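Marsden Clothes Swap -- minutes of the planning meeting, 2022-09-26
Held in the back room at Starkska. Notes by the secretary.

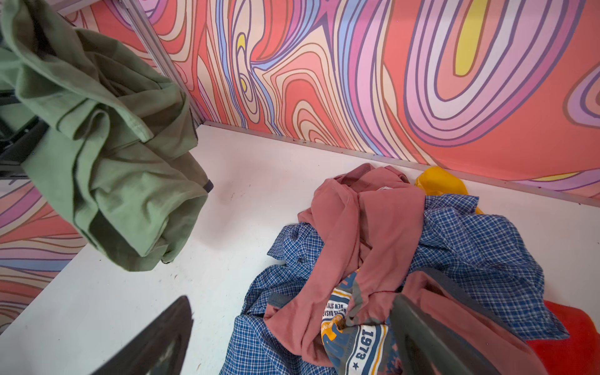
Elibariki Simiyu asked whether shirts and T-shirts could go on separate tables this time, as people in April had to dig through everything to find their size. Agreed, and warmly! T-shirts go by the window, checked and plain shirts opposite.

Sorting
A lovely mix so far -- a grey T-shirt with a big "1973" on the front, a sage-green one, a blue-and-white plaid shirt and something in dusty pink that two of us already have our eye on. Folding starts at 4 on the day before the swap. Sleeves in, labels at the top please.

Hangers
We have 200. Illik have offered a second rail and we said yes at once. Shirts get first call on hangers, T-shirts stay folded.

Money
Balance stands at £367 after paying for the hall. Tea and cake to be free again, which got a cheer.

Leftovers
Anything unclaimed goes to Altico in clean bags. Odd buttons and belts to be kept back for the mending table -- it was such a hit last time that it gets double the space.

Actions
Elibariki to make the size signs.
Secretary to ring Illik and arrange collection of the rail.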